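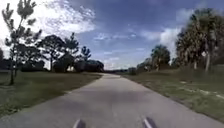
# Stastadero Walking Vocabulary

Welcome, and thank you for stopping by! This is a list of 2,304 words and short phrases that people use for walking, strolling, dawdling and generally getting from one place to another on foot, gathered from letters, club newsletters and a good many patient relatives (mine and other people's). It started as a spelling list and, well, it grew.

## What's in it

Each entry has 4 fields: the word, a plain meaning, where we heard it, and a note if there was anything worth noting. Most of the notes are short. The one for "mosey" is not, and I'm sorry, but I got carried away and then grew too fond of it to trim.

The entries came from Jurnden and Cukuta, with roughly 40 added in March from the Sangkhawat newsletter. Spellings are kept just as they were written down, so you'll find "traipse" and "trapes" living side by side. 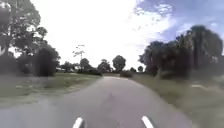

A reader in Cukuta wrote to say that "amble" and "ramble" should never have been grouped together, as her family used the first for going somewhere and the second for going nowhere in particular. She's quite right, and they have separate entries as of September 14, 2018.

## Using it

Help yourself, for classrooms, crosswords or anything else you like. A mention of Stastadero would be lovely. Corrections are always welcome, even tiny ones.

Related lists
- Words for Light Rain
- Jurnden Kitchen Sayings
- Names for the End Piece of Bread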